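Collimating a 900 mm Newtonian Reflector Before a Session

Last updated: 25/04/2024

Collimation brings the two mirrors into line with the focuser. A tube carried by car usually needs it again. You will need a Cheshire eyepiece and the hex key for the secondary mirror screws.

Set the tube outside to cool first. Point it level, so that a dropped key cannot land on the primary. Insert the Cheshire and lock it. Turn the secondary until it looks round and centered under the focuser, then adjust its three screws until the whole primary is in view – all the mirror clips should show.

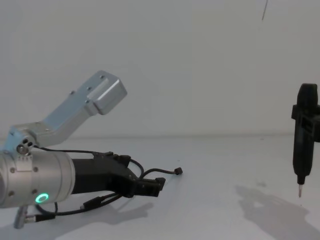

Sostbridge Astronomy Club, Instrument Section

Next, loosen the locking screws on the primary cell. Turn one adjusting knob a quarter turn and note which way the center mark moves. Continue with small turns until the mark sits inside the bright ring of the Cheshire. Tighten the locking screws lightly and check again – they often shift the mirror.

Finish on a star of magnitude 2, with Polaris the easiest choice if your mount does not track. Center it at high power and defocus slightly. The rings should be concentric. If they are not, adjust the primary and center the star again after each turn.

Questions go to Hilkka Laitinen.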